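Kumov Brook Restoration

Kumov Brook is a small, cold tributary of the Pristska River, and I've been wading around in it long enough that I offered to write up its entry myself. It rises in a boggy meadow near the old Antunes mill and drops through farmland before it meets the main river just below the Route 14 bridge.

For most of its history the brook was pushed into a straight ditch so the hay fields could drain. That made it fast and shallow, and the banks caved in every spring (I lost a boot there one February and never got it back!). Hélder Amaral drew up the plan to put the bends back, working from old survey maps and a lot of muddy walking.
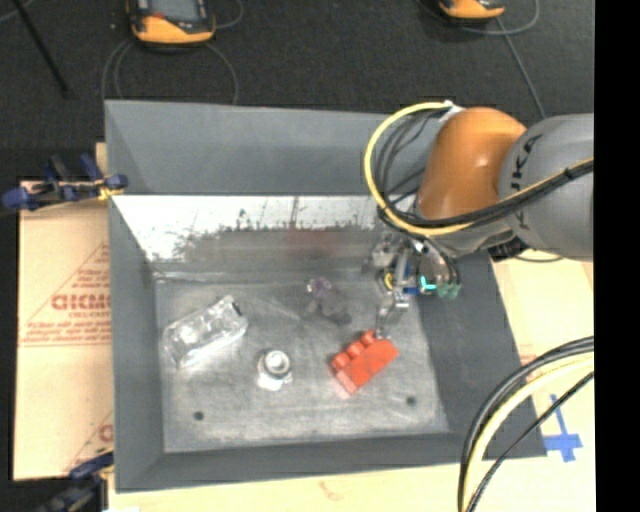

The first phase covered 1041 feet of channel. Crews laid 3 log sills across the bed, cut the banks back to a gentler slope, and staked them with live willow. The willow took off like crazy on the east side and sulked on the west, where the soil is mostly clay.

Glória Ramalho ran the planting and picked alder, dogwood and sedge for the buffer strip, which is 30 feet wide except where it squeezes past the Medument pump house. Her sedges are my favorite part of the whole thing.

The second phase, upstream of the mill, is still waiting on an easement. Brook trout have been seen in the lower pools, mostly in the early morning.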